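Last revised December 14, 2024. Applies to two-arm setups driven with Limer hand controllers and to arms that can be moved by hand with the motors released. Wall fixtures and small bathroom goods are covered here. Dishes and laundry folding have their own pages.

# Showing a robot household tasks: working tips

A demonstration is a recording of a person doing the job through the robot. The robot later copies what was recorded, including pauses, bumps and bad habits. Most of the tips below come down to making the recording cleaner before it starts.

## Before recording

- Decide the start pose and the end pose, and write both down. "Arms at the sides, hands open, fingers down" is specific enough. "Arms out of the way" leads to a different pose from every operator.
- Run every joint through the range the task needs, slowly, with the recorder off.
- Check cables at full reach. A loop that hangs clear at the start pose can go tight across the wrist when the arm is raised.
- If the arms wear fabric sleeves, push the cuffs back until the finger joints move freely. Ribbed knit creeps forward with use. Look again at every break.
- Wipe the fingertips with a damp cloth and let them dry. Carpet lint on a rubber pad changes the grip on smooth cardboard more than most people expect.
- Clear small debris off the floor if the base has to roll or step.
- Set the hand controllers down, pick them up again, and confirm that the arms don't jump. A jump at pickup means the offset was not zeroed.

Do a dry run of the open and close command at the start pose. All fingers should arrive at the open position together. One finger that lags usually means a stretched tendon or a dirty joint, and it will be in every recording made that day.
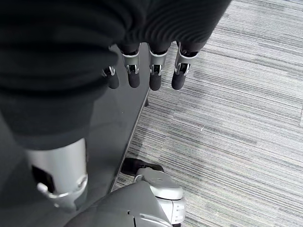

## By hand or by remote control

Moving the arm by hand suits short tasks with one arm and light contact: pressing a soap pump, sliding a drawer, wiping a shelf. The operator feels the resistance directly. The drawbacks are that the operator's own hands and sleeves end up in the camera view, and that two arms are hard for one person to move at once.

Remote control suits anything with two arms, or anything over a few seconds long. The cameras see only the robot and the object. The operator gets little or no feeling of force and has to judge contact by sight.

A workable rule for a bathroom:

| Task | Method |
|---|---|
| Push a soap pump | By hand |
| Pick up a boxed item | Remote, one arm |
| Hang or straighten a towel | Remote, both arms |
| Open a cabinet door | By hand first, then remote |
| Place an item on a narrow shelf | Remote, one arm |

Don't mix the two methods in one set. Speeds differ, and the result tends to hesitate at the points where the two styles disagree.

## Setting the scale

Limer lets the operator set how far the robot hand moves for a given movement of the controller. At 100 percent the two match. Leave it there for towels and other large, soft things. Drop it for shelf placement, where small corrections matter, and accept that the recording will take longer.

Keep one scale for the whole set. Changing it halfway has the same effect as changing operators.

Latency is worth checking each morning. Wave the controller at an even pace and watch the hand. If the lag is easy to see, reduce the video quality before touching anything else.

## Boxed items

Long, narrow cartons are good practice objects. They're light, cheap to replace, and they show a crushed corner at once.

1. Approach along the long side with the fingers open wider than the carton.
2. Stop short of contact. Hold for one full breath.
3. Close until the pads touch, then a little more. On a Bova three-finger hand, grip setting 7 holds a full carton without denting it. Empty ones need less.
4. Lift straight up before moving sideways.
5. Turn the wrist only once the carton is clear of the surface.
6. Put it down with the wrist back at the starting angle, open slowly, and withdraw along the approach line.

Fingertips curled around the lower edge carry a long carton better than a flat squeeze at the middle. The printed panels are glossy and slide against rubber, particularly in a cool room. If the carton rotates in the grip, the hand is too far from its balance point. Release, back off, and take it again from the approach. Do not correct by squeezing.

Wrist cameras often end up upside down relative to the room once the forearm rolls over. Leave the recorded video as it is. Rotating the operator's preview is fine; rotating the stored file for part of a set is not.

Reflections deserve a check as well. A white, glossy surface under ceiling lights puts small bright points in the wrist view, and they move as the hand moves. A few are harmless. A large glare patch over the place where the fingers close is a reason to shift a lamp.

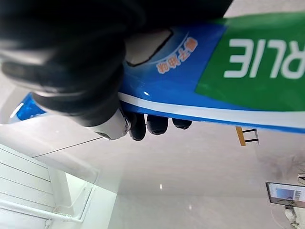 **How many demonstrations does one simple pick need?**

Plan on about 13 good ones to see whether the setup works at all, then stop and test. If the robot reaches the object and fumbles the grip, record more from varied starting positions. If it never reaches the object, the fault is in the setup, and additional recordings won't fix it.

## Varying the set

Identical demonstrations teach one spot on the counter. Between recordings, change a single thing:

- the object's position, by a hand's width or less
- the object's angle
- which face is up
- the light over the mirror, on or off
- what else is within view

Change two things at once only after the single changes are covered. Keep a plain list of what was varied; a pencil and the back of an envelope will do.

Background items should be moved from time to time too. A stand that sits in the same place in every recording becomes a landmark, and the robot may miss when someone puts it away.

## Towels

Cloth is where remote control earns its keep and where most sets go wrong. The towel never hangs the same way twice, and depth is hard to judge on plain terry.

**Pinch low.** To straighten a towel on a bar, take it near the lower corners, one hand to each side. Pulling from the middle of the hem makes a point and leaves the folds where they were.

**Arrive together.** Bring both hands to the cloth at the same height before closing either one. Closing one early drags the towel toward that side, and the other hand then has to chase it.

**Pull down, then out.** A short downward pull settles the cloth on the bar. Moving outward spreads it. Outward first tends to slide the whole towel along the rod toward a bracket.

**Watch the brackets.** A finger hooked behind a mounting plate will load the wall anchor before the motor trips. Teach a path that stays in front of the bar.

**Keep the wrists bent and the elbows low.** Straight arms have no room left for correction, and cables routed outside the forearm pull taut sooner.

**Use color contrast.** Against gray stone or tile, a pink or orange towel is easier to follow in the preview than white. Train on the easy color first and bring in white later.

**Let go in order.** Open both hands, wait, then withdraw. Terry loops catch on metal fingertips. A hand that leaves too early takes a corner of the towel with it, and that gets learned like everything else.

For bare bars, where the towel has to be hung from scratch, break the job into two recordings: first getting the leading edge over the rod, then evening up the sides. A single long recording is possible, but a mistake in the last part throws away all of it.

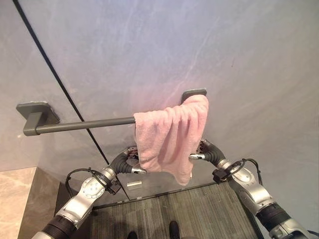

*Towel on the bar, a gripper at each lower side.*

## Where the operator stands

With a robot that carries its cameras at head height, the operator should look only at the preview during recording. Glancing across at the real towel gives information the robot won't have later. In the Otalberg trials we turned the operator's chair to face the opposite wall. The first hour was slow and the recordings after that were better.

With hand-guided arms, stand behind the elbow and move the arm from the forearm. Holding it by the fingers bends them in ways the motors can't repeat.

Polished wall panels reflect the arms and anyone nearby. Keep other people out of the reflected area as well as the direct view.

## What to keep and what to delete

Keep:

- recordings with a small miss followed by a calm, successful correction
- recordings that are slow but steady
- recordings where the object ended up slightly off target but usable

Delete:

- anything with a dropped object, unless recovery is being taught on purpose
- anything where the operator stopped to think for longer than a few seconds
- anything with a person's hand in view during a remote set
- the first recording after any pause or adjustment

Delete on the same day. Leftover bad files get copied into the set by accident, and finding one bad recording in a folder of 400 is a tedious job.

## Fault table

| What the robot does | Likely cause | Remedy |
|---|---|---|
| Stops just above the object | Operator always paused there | Shorten the pause, record again |
| Closes on air | Camera bumped since recording | Refit the mount, check against an old still |
| Crushes cartons | Set recorded on full cartons only | Add empty ones at a lower grip |
| Drags towel sideways | One hand closing early | Record both hands closing together |
| Shakes near the wall | Operator fatigue, or scale too high | Rest, lower the scale, replace the set |
| Works by day only | No variation in lighting | Add recordings with the lamp on |

## Care between sets

Pads on the Bova hand wear at the outer edge first. Swap them left to right when the edge goes shiny. The Ásgeirsdóttir replacement pads are slightly thicker, so grip settings need to be found again after fitting, and old carton recordings shouldn't be combined with new ones.

Wash sleeves inside out, cold, and dry them flat. Tumble drying shrinks the cuff.

Blow lint out of the finger slots with a hand bulb. Canned air is too cold for the sensors. The screws around the joint caps should be checked for looseness every February along with the wall brackets, using the short driver from the Limer case.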